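Does the way you put a powder into a flask matter? A report on four transfer methods

Gulville College, second year practical project, submitted May

Why I chose this

Every practical handout I have been given says the same thing: weigh the solid into a glass scoop, put a funnel in the neck of the flask, tip, tap, and rinse. The handout never says how much you lose if you do it some other way. I have seen plenty of people tip straight from a bit of folded paper and get results as good as mine, so I wanted to know if the scoop and funnel were worth the washing up. My starting view was that they probably weren't. I say this so the reader knows which way I was leaning.

What other people say

I found less than I had hoped. The department's own guide, the Krasniqi notes, has half a page on transfers and states that a funnel "minimises loss", with no number given and no source. The Kesska supplies leaflet that comes with our glassware says the scoop gives "full transfer". A firm that sells scoops would say that. I could not find a test behind either statement and I stopped looking after two evenings, which may have been too soon.

Method

The solid was ordinary table salt, dried and ground. I picked it because it is cheap and safe and the balance doesn't care what it is weighing. For each run I weighed out 800 mg, moved it to a small round-bottom flask, and then weighed the flask again. The difference between what went out and what arrived is what I have called the loss. I did 5 runs for each of 4 methods:

Method A, glass scoop tipped straight into the neck
Method B, glass scoop tipped into a plastic funnel
Method C, folded paper tipped straight into the neck
Method D, folded paper tipped into a plastic funnel

The flask sat on a cork ring for every run. I had planned to hold it in a clamp, but the clamps in our lab grip a short neck badly and leave no room for the funnel. The cork ring was better than I expected. It does shed bits, though, and I had to brush the bottom of the flask before each weighing. I forgot to do this in the first two runs of Method A and did them again.

No rinsing was allowed. In real work you would rinse with solvent and most of the loss would go into the flask anyway, so my numbers are for the dry step only. This is a serious limit on what the report can claim, and I come back to it below.

Results

Method C was the worst, as you would guess. The paper slid about on the rim and in one run so much salt went onto the bench that the flask gained only 700 mg. The other four runs were a good deal better than that, and if I left the bad one out Method C would look respectable. I have kept it in. A method that goes wrong one time in five is a bad method even if the other four are fine.

Methods A and B came out so close that I can't separate them. The run-to-run spread inside each method was wider than the gap between them. Losses in Method A were mostly on the outside of the neck. Losses in Method B were inside the funnel, where a thin film of salt stuck to the plastic and tapping did not shift all of it. So the funnel does not get rid of the loss – it moves it somewhere else.

Method D sat between B and C. Most of the trouble was in the folding. A sharp crease held on to the powder and a soft one let it spread out too early.

Problems with the method

The flask neck is short and narrow, and how steady your hand is must matter a lot. I did every run myself, so I have measured my own hand as much as the glassware. I also got better as I went on. Method A was done first and Method D last, which is the wrong way to do it, and I should have mixed up the order. The balance was in a draughty spot near the door. I moved it after the first afternoon and did not repeat the earlier runs, apart from the two already mentioned.

Static is the other thing. The plastic funnel clung to the powder more on some days than on others and I had no way to measure that. A glass funnel would be the obvious check. The Fultard store had none small enough.

The glassware

The pictures show the scoop, the flask and the cork ring.

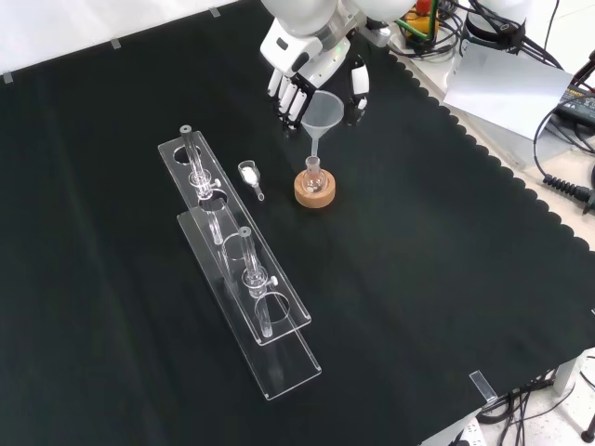
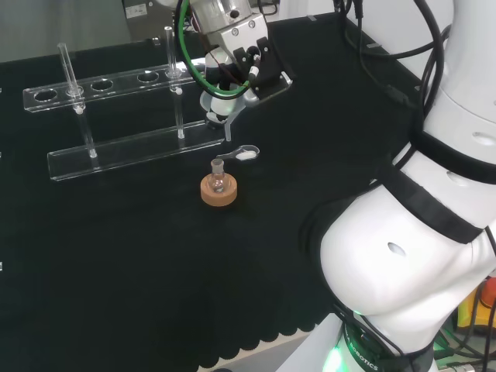
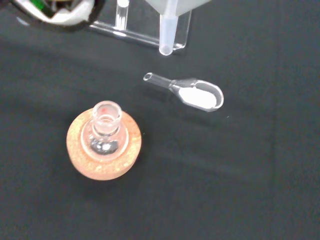 What I now think

I was half wrong. Paper straight into the neck is a poor way to do it and I have stopped doing it. But I am still not convinced by the funnel for small dry amounts. If the scoop fits the neck and you go slowly, the funnel adds one more surface for the powder to stick to and one more thing to wash. With a rinse the balance may well tip back the other way, because a wet funnel gives up what it holds and a wet outside of a neck does not. I haven't tested that, and the handout's authors may have had it in mind all along.

If I did this again I would use two or three different people, a random order and a coarser solid as well as the fine one. I would also weigh the scoop and the funnel after each run, so that the missing salt could be tracked down properly. As it stands I know what did not reach the flask, but for where it went I am relying on what I could see by eye, and a film of white powder on frosted plastic is not easy to judge.

The raw weighings are in the back of my lab book, including the two runs I threw out.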